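Shopping list, round three (money, mostly)

17 September 2018

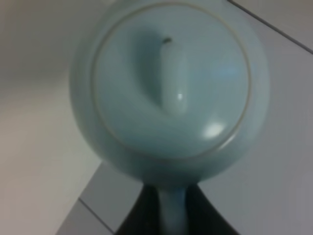
Wrist camera view, teapot lid between us and the tea.

Quick one as I've got to send the order sheet to Leena before I go home and I think better when I type. So. Budget for the arm, what's left of it, what we buy next.

Where we are: 1196 left in the pot after the second-hand arm and the table. Sounds like plenty. Isn't. The fingers alone were quoted at 200 a pair from Dorside, and that's the plain black ones, no pads. Oskari wants a spare pair. I want a spare pair too, to be fair, just not this month.

The teapot. People keep asking why we're practising on crockery when the whole plan is packing parts for Tuominen. Well – it's round, it's shiny, it's all one colour and the lid is the same colour as the rest. If the thing can find the knob on that lid it can find most of what's in the Tuominen crates. Also a teapot costs next to nothing and a Tuominen casting doesn't. Put "crockery, assorted" on the sheet, up to 15, Leena didn't blink.

Lighting next. Look at the glare on the lid in that picture, big white patch low down on the right and a little bright dot on the knob. Overhead light bouncing straight back off the glaze. I'd put off buying lights because they felt like a luxury, a lamp is a lamp. Wrong. Two soft panels, one each side, and a bit of cloth to hang over the ceiling light. Herman says greaseproof paper does the same job and he may be right, going to try that first becuase it's in the kitchen drawer already.

Camera. The wrist one is small and cheap and the picture is a bit soft, edges especially. Had a long think about replacing it. Quote from Odon came in at more than everything else on this list put together, so no. What I'd rather do is keep it and add a second one on a stand looking at the whole table, any old thing with a decent cable. The wrist view is good for the last bit, coming in on the lid, fingers at the bottom where you can check them against the body of the pot. It's rubbish for telling you where anything else is.

Cables. Always forget cables. Last time we had the arm, the table, the controller, everyone standing about with coffee, and no lead long enough to reach the wall. Lost an afternoon. So: 2 long ones, 2 short ones, and a strip with its own switch. Not glamorous.

Pads for the fingers. Santeri found a sheet of rubbery stuff that you cut to size and stick on. Glazed pot, hard fingers, I don't love it. Cheap enough to buy a whole sheet and waste half getting the shape right. Which we will.

Software – Urasus want a yearly fee from October. I've asked for the small-workshop price and had no reply. Leaving a gap in the sheet. If it's over 200 we stay on the free version and put up with the nagging screen.

Things I'm NOT buying, so that I stop looking at them in the evenings:
a second arm
the nice chair
the stand with wheels, a table that rolls is the last thing I need
anything described as a starter bundle

One thing I'd tell anybody planning the same sort of setup. Keep back a fair bit for stuff you haven't thought of. We spent hard on the arm, then crept along for weeks buying screws out of our own pockets and I still haven't claimed mine back. Baldur kept his reciepts in an envelope like a sensible person. Mine are in a coat somewhere.

Right, order as it stands: pads, two panels (if the paper doesn't work), second camera, cables, crockery. Spare fingers wait till October. Leena, if you're reading this before the email arrives, the email is coming.

Might get a second teapot while I'm at it. Darker glaze, see if it minds.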